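Notebook, November
Bench surface and backdrop, Donstead room

Morning

Started on the tabletop. Wiped it down with a damp cloth, then a dry one. The dark gray shows dust more than the old white top did, and lint from the paper towels is worse than the dust. Use the blue cloths from the Tonitz box from now on and leave the paper towels by the sink.

The pink damask wallpaper is staying. Mandla Naidoo wanted plain gray, but we have more than 40 feet left on the Hondetti roll and the seams have held so far. If a corner lifts, use the paste stick. Tape leaves a shine on the orange print.

Checked the two uprights with the small square. Left one was out a little at the top, loosened the bracket, pushed it back, tightened. Did not touch the rail.

Put out the block with the dark blue swirls, the one Elmarie Magagula calls the painting. It goes on the right side of the table, with the small dark round piece just below it. Those are the only two things for this layout. The rest of the pieces are in drawer 2. 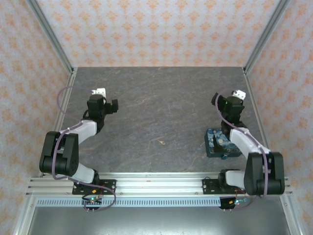
Afternoon

Block against the tabletop: the dark blue is close to the gray when the room lights are low. The yellow is what picks it out. Elmarie suggests a paler top for the dark pieces. Theodorakopoulos has an offcut in stock, item 374, but it would need trimming and I don't want to do that in here.

Round piece rolls if the table is bumped. Tried a dot of putty underneath, held fine, but it left a mark on the slate texture that took a while to rub off. No more putty.

Entered the layout as 114 in the binder, with a pencil sketch.

To do:
Ask Mandla about trimming the offcut
Order blue cloths
Look at the wallpaper corners again after the heating has been on overnight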